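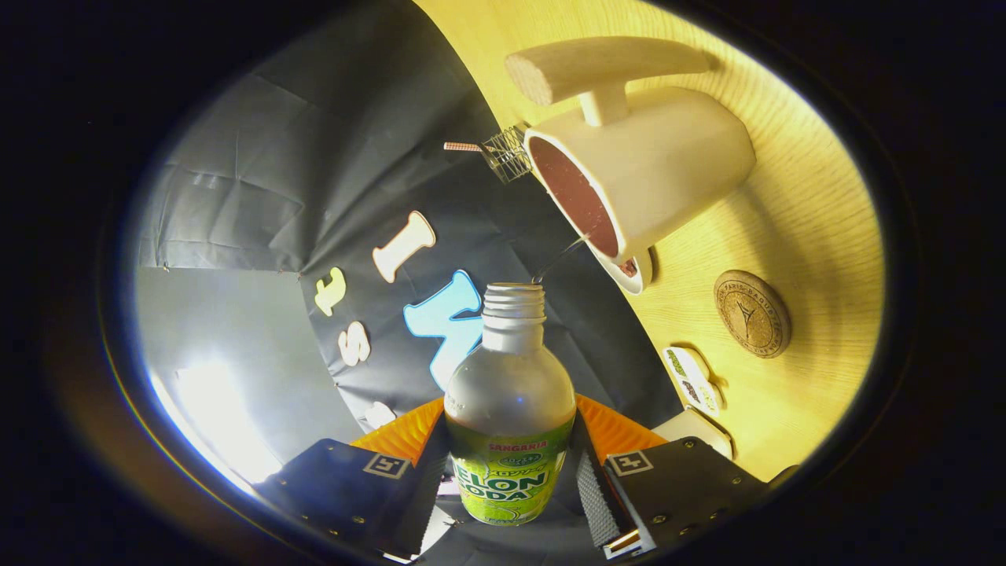 Posted by D. Postel in Karting, Setup Notes
Filed Thursday, 9 comments

The club round at Tustness was my first full meeting on the Jekov chassis, and the short version is that I had the rear track too wide for most of it.

Practice started on a green surface. It had rained overnight and whatever rubber was down from the previous meeting had gone. I ran the baseline sheet: rear at full width, medium axle, front bar in, tires at the pressures I use everywhere. The kart pushed on entry at the hairpin and then hopped at the exit of Turn 6, so I was losing time at both ends of the same corner and blaming the front for all of it.

Two changes before qualifying. I took the caster down one step and moved the seat struts to the second hole. The caster change made the steering lighter and did nothing for the push. The strut change I can't judge, as I made both at once. I know better than this and did it anyway.

Qualified 9th. The data showed minimum speed through the hairpin was fine compared with my laps from last season on the old frame. What had gone was the first part of the following straight. The inside rear was coming down late and hard, and the engine dropped out of the band each time.

For the heat I brought the rear in by one spacer per side and put the caster back. The hop mostly went away. I finished 6th, with one place of that coming from a spin ahead of me at the chicane.

The final was run on a track with a lot more grip, and I left the kart alone. For five laps it was good. After that the rears came up past the pressure I wanted and it started to slide under power. I should have dropped the cold pressure for the longer race. Finished 9th again, after losing three places in the last four laps.

Weight at the scales was 354 lb with the ballast in its usual spot. I want to try moving the lead lower on the seat back before the next round and leave the total where it is.

The clutch is due for a strip, and the chain guard has a crack by the rear mount that needs welding. I also need to correct the sprocket column in my log, where two Tustness entries have been typed under Desjardins.

Next round is Desjardins, long straight, one slow corner. I'll start with the rear narrow and change one thing at a time.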